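Home | Controls | Safety | Opinion | Archive

The Larketti arm at Pluston dropped 12 parts in March, and the fault log blamed grip force. I think the log is wrong. The controller reported a closed grip on every one of them.

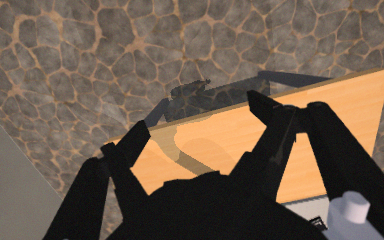 Simulation is where this fault should have been caught. We ran 3000 virtual picks before release and injected no sensor faults. The renderer draws the gripper's shadow across the tabletop and the stone floor, yet the finger encoder in the same model never fails. That is effort spent in the wrong place.

A release test should include a stuck encoder with the fingers open. Until it does, I would hold arm speed at 59 percent.

Last updated: March
Shares 12 | Comments 0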